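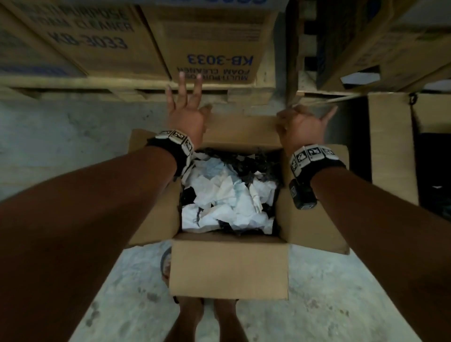

Box packing and unpacking (automation)

Box packing and unpacking, in the study of automation, is the everyday job of putting goods into a cardboard carton or getting them out again, together with all the small chores that go with it: opening the flaps, pushing the paper filling to one side, feeling about for whatever is underneath, and dealing with the empty box at the end. It is done by hand in warehouses, shop stockrooms, workshops and, of course, kitchens and hallways everywhere. Machines took over some parts of it long ago, and do those parts very well, while other parts are still done almost wholly by people. The article is mainly about that second group, and about how far along the machines have come.

An open carton with its flaps folded out and a heap of crumpled white paper inside, tangled up with black shredded packing, is a fair sample of the harder end of the work. The stacked cartons on the pallet behind it, printed "KB-3033" and marked as foam cleaner, belong to a rather easier branch of the subject, which is dealt with under Palletising below.

Scope and terms

Writers on the subject do not always use the same words, which can make older reports a little confusing to read side by side. "Packing" normally covers everything from the flat sheet of cardboard to the taped box. "Decanting" is the trade word for emptying supplier cartons into trays or tubs, and some authors keep "unpacking" for boxes with loose filling in them. "Void fill" or "dunnage" means the paper, shreds, air cushions or foam put around the goods to stop them moving. Dunnage has a second and older meaning in shipping, where it refers to timber wedged around cargo, and readers searching library catalogues will come across a good deal of that as well.

Household unpacking is usually treated separately, although the movements are much the same. The main difference is that a house has no standard carton, no fixed table height and very often no table at all, so that a good deal of the work is done on the floor.

What machines already do well

Carton erecting, sealing and labelling are settled work. A machine that takes flat blanks from a magazine, squares them up, folds the bottom flaps and runs tape along the seam is an ordinary purchase for a medium-sized factory, and many have been running for decades with nothing more than fresh blades and the odd new belt. They work because the blanks are alike and arrive the same way round every time.

Filling is well in hand too, provided that the goods are regular. Bottles, tins and tubs can be gathered into a pattern and lowered into the carton in one go. Paper void fill can be crumpled and fed by machine from a roll, and a person or a simple pusher tucks it down. On a busy line it is quite common for the last tuck to be left to a person – partly from habit, it must be said, and partly because the paper has a way of springing back up just as the flaps come down.

Palletising

Stacking sealed cartons on a pallet is one of the oldest uses of industrial arms. The cartons are rigid, they can be picked up from above by suction, and the pattern for each layer can be worked out beforehand. Taking them off again, known as depalletising, is harder. Stretch film has to be cut away, cartons may have leaned or crushed on the road, and printed faces do not always point outwards. Mixed pallets, with several sizes of carton on the one base, were for a long time sent straight to hand working, and in smaller premises they still are.

Opening the carton

Automatic box openers cut round the top of the carton with a blade and lift the lid away whole. They are quick, but they spoil the box for further use and need a safe depth of cut, so that whatever sits just beneath the cardboard is not sliced as well. Slitting the tape and folding back the flaps, the way a person does it, keeps the carton whole, but gives the machine four separate hinged pieces to look after. Flaps that have been folded once rarely stay where they are put. A back flap may stand half up and get in the way of the arm, and a flap that has sprung inwards may hide a corner of the contents altogether.

People deal with this without giving it a thought, holding a flap down with a wrist or the back of a hand while the fingers are busy with something else. Teaching a machine to use the side of its arm in that manner has been a slow business, as most control software was written on the understanding that an arm touching anything other than its target had made a mistake.

Loose filling

The filling is where most of the present difficulty lies. Crumpled paper has no fixed shape, changes each time it is touched and throws up a great many small shadows that can look like edges. Shredded material is worse in some respects, for the strands catch on one another and on fingers, and a handful lifted from one side will often drag up a good part of the other. Dark strands against the inside of a box give a depth camera very little to go on. White goods in white paper are troublesome for the opposite reason, and there is always the risk that a small part goes out with the rubbish, still wrapped in its nest.

Three approaches are generally described. In the first, the machine simply tips the carton over a mesh or slatted belt and sorts what falls out, which suits sturdy goods and nothing else. In the second, it removes the filling a little at a time, looking again after each handful, and this is safe but dreadfully slow. The third works by feel, with the fingers going down through the paper until they meet something firm. It is the closest to what a person does, and it asks the most of the hand.

The Hollenstein trials

The Hollenstein trials were a set of tests held at a parts depot in Toslow to compare hand and machine unpacking of the same goods. There were 676 cartons in all, filled with a mixture of crumpled paper and shreds, and the contents ran from small moulded fittings to boxed hand tools. The machine was a two-armed unit from Jander, mounted at a bench and fitted with soft-tipped fingers.

The published notes make quite sympathetic reading. The unit coped with boxed tools at a steady if unhurried pace, and its handling was gentle. With the small fittings it tended to stop and ask for help, usually after a strand of shredding had looped itself over a finger and made the hand report that it was still holding something. The fitters at the next bench took to keeping a soft brush nearby for clearing the strands, and the brush was later written into the working instructions as a proper step. The depot kept the unit on for the boxed goods and left the small fittings with its staff. A short account of the results was issued on Oct 25, 2021.

Learning from people

Much recent work starts from recordings of people doing the job, on the sensible grounds that skilled packers know a great deal they have never been asked to write down. A view from head height shows where the hands go and in what order, and trackers or printed markers at the wrist can be used to work out how each arm is turned. From these records a model is trained to suggest the next movement.

The Hernonar collection, put together for this purpose, keeps to ordinary stockroom jobs and includes a fair amount of work done standing over a box on the floor. That posture had been rather neglected in earlier collections, which were nearly all made at tables. A person working over a floor box reaches down at a steep angle, shifts their feet, and turns the carton when it suits them, none of which carries over easily to an arm bolted to a bench. Moving units on wheels can get to such a box, though bending low enough to reach the bottom of it without tipping is a problem of its own.

Household use

At the time of the Toslow report there was no household machine on general sale that could be left alone with a parcel and trusted to empty it. Laboratory units had opened lightly taped boxes and taken out single items, commonly with the box held firmly in place and with someone standing by. Putting the things away afterwards is generally counted as a separate task, and so is flattening the carton, which takes a good firm push in the right spot and a certain willingness to be rough that designers of home machines have, quite properly, been shy of.

Cost matters a good deal here as well. A household may open only a few parcels in a week, and an expensive pair of arms would need plenty of other chores to fill its day. For this reason unpacking tends to appear in the literature as one item on a long list, next to laundry, dishes and tidying, and progress on it is often reported under those headings.

Packaging made with machines in mind

Some of the gain has come from changing the box. Moulded pulp trays hold each item in a known place, and paper folded into long pads can be pulled out in one piece. Tear strips spare the need for a blade. Suppliers have been slow to change where customers unpack by hand, as loose paper is cheap, fits any gap and can be kept back for the next parcel out.

See also

Bin picking
Carton erector
Depalletising
Goods-in inspection
Void fill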